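July 2022
Teleop notebook, Sotelo bench

Bottle and tray task, second batch. Picked up from episode 202, where we stopped after the Nivis driver update. Leader arm zeroed before starting. Joint 4 still reads a little off at the home pose, so I re-homed after every 42 episodes and wrote the offset in the log.

Operator instructions are unchanged: close on the middle of the bottle, lift clear, bring it over the tray, lower, open, back off straight up. Do not correct the grip once the bottle is in the air. If it slips, drop the episode and start again. Gripper force stayed at the Plidis default.
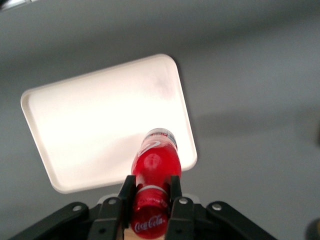 Wrist view, Coke bottle held upright in the fingers, tray behind. Soft focus.

The blur is worth watching. I want to try a shorter exposure on the wrist camera, but the tray already comes out nearly white in places and the exposure and lamp need to be set together. Leave both alone until this batch is finished so the episodes match.

Stopped at 508. Threw out 9 in this batch: most were late releases where the operator held the trigger after the bottle was down, and the rest were dropped packets on the leader side. Numbers are kept in the index and marked bad, so do not renumber.

Replay on the arm is smooth up to the lowering step. There the recorded motion has small stops in it from the operator checking height on the monitor. Trimming pauses in Ositz shortens them but also cuts into the release, so trimming is off for now.

To do:
Check joint 4 encoder cable.
Copy the raw files to the second drive before training.
Ask for a stiffer trigger spring on the leader.
Start the next batch with the tray turned the other way.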